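Lesezeit: 3 Minuten

Betreff: Re: Inventurliste Kleinteile, Umstellung auf Fachnummern

Hallo zusammen,

Antworten auf die Rückfragen zum Entwurf der neuen Lagerordnung, die Ausgangsmail ist unten gekürzt zitiert. Der Entwurf liegt im Gruppenordner unter "Lager", gültig ist nur die Fassung von August 2024. Ältere Ausdrucke bitte wegwerfen.

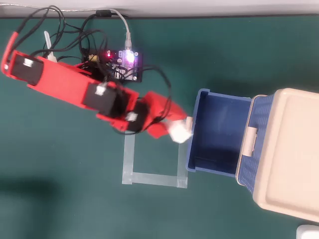 Fachgruppe Lager und Material, Werkstattverein Lidska

> die Liste hat jetzt 479 Positionen, davon sind 137 ohne
> Lagerort. Bei den Schrauben steht dreimal "M3 x 10" mit
> verschiedenen Beständen. Soll ich die zusammenführen oder
> bleiben die getrennt? Und was machen wir mit Artikeln, die
> in zwei Schränken liegen?

Zusammenführen nur bei gleicher Norm, gleicher Festigkeitsklasse und gleicher Oberfläche. Die drei Zeilen "M3 x 10" sind Zylinderkopf verzinkt, Zylinderkopf A2 und Senkkopf A2. Das sind drei Artikel, die Bezeichnung ist nur unvollständig. Bitte die Norm in Spalte C nachtragen und die Zeilen getrennt lassen.

Bei zwei Lagerorten gilt: ein Artikel, eine Zeile, ein Hauptfach. Der zweite Ort kommt als Reserve in Spalte H. Gezählt wird beides, gebucht wird nur vom Hauptfach. Ist das Hauptfach leer, wird aus der Reserve umgefüllt und die Umfüllung eingetragen.

> Die Fachnummern: Schrank - Reihe - Fach oder Schrank - Fach
> durchlaufend? Im Export aus Stodinix sind die Bindestriche
> verschwunden, aus B-1-12 wurde B112.

Schrank, Reihe, Fach. Die Reihe einstellig, das Fach immer zweistellig mit führender Null, also B-1-04. Damit bleibt die Nummer auch ohne Trennzeichen eindeutig, solange kein Schrank mehr als neun Reihen hat. Der größte hat 7. Der Fehler im Export entsteht beim Trennzeichen: Wer als Feldtyp "Code" wählt, verliert die Striche, mit "Text" bleiben sie erhalten. Bestehende Exporte müssen nicht wiederholt werden. 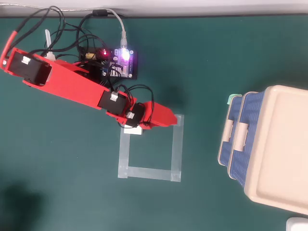 Kästen und Etiketten

Für die Sichtlagerkästen bleibt es bei den drei vorhandenen Größen. Neue Zwischengrößen werden nicht beschafft, auch wenn sie im Angebot von Tamel günstiger aussehen; die Schienen in Schrank C haben ein anderes Rastermaß, und die Adapter kosten mehr als die Ersparnis.

Etiketten werden einheitlich gedruckt, Schriftgröße wie im Muster, erste Zeile Fachnummer, zweite Zeile Bezeichnung, dritte Zeile Norm oder Herstellernummer. Kein Bestand auf dem Etikett. Mindestbestände stehen ausschließlich in der Liste. Handschriftliche Etiketten sind bis zur Umstellung in Ordnung, danach nicht mehr.

> Wie viele Etiketten sollen wir bestellen?

Eine Rolle zu 140 Stück reicht für den ersten Schrank samt Fehldrucken. Den Rest bestellen wir, wenn die Haftung auf den älteren Kästen geprüft ist. Die Oberfläche ist dort teilweise ausgekreidet, vorher mit Isopropanol abwischen und ablüften lassen.

Mischkästen ("Diverses", "Rest", "zu sortieren") bekommen keine Fachnummer. Sie stehen auf dem unteren Boden von Schrank A und werden bis Ende September aufgelöst. Was dann noch keiner Position zugeordnet ist, geht in den Schrottbehälter, Metall und Kunststoff getrennt. Elektronik ohne lesbare Beschriftung geht zum Elektroschrott.

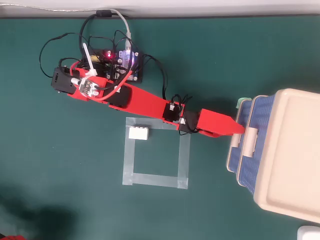
Roter Arm mit schwarzen Servomotoren, rechts die Kunststoffbox.

> Dogbe hat angefragt, ob sie die Liste als CSV bekommen
> können.

Ja, aber ohne die Preisspalten F und G. Zeichensatz UTF-8, Trennzeichen Semikolon, Dezimalkomma. Bei der letzten Übergabe waren die Durchmesserzeichen zerstört, das lag an der Kodierung der Quelldatei. Vor dem Versand bitte einmal in einem Texteditor öffnen und kontrollieren, im Tabellenprogramm fällt es nicht immer auf.

Offen ist noch die Frage der Mengeneinheit. Mein Vorschlag: Stück für alles, was sich zählen lässt, Meter für Litze, Schlauch und Profil, Gramm nur für Granulat. "Beutel" und "Packung" entfallen als Einheit, die Packungsgröße kann in die Bemerkung. Einwände bitte über die Liste und mit Angabe der Position.

Gruß
Lagerverwaltung

--
Weitere Beiträge in dieser Liste
Rastermaße der Schienen in Schrank C
Stodinix: Feldtypen beim Import
Sammelbestellung Tamel, Stand der Positionen
Altbestand Widerstände: Sortierung nach E-Reihe
Schlüssel für den Gefahrstoffschrank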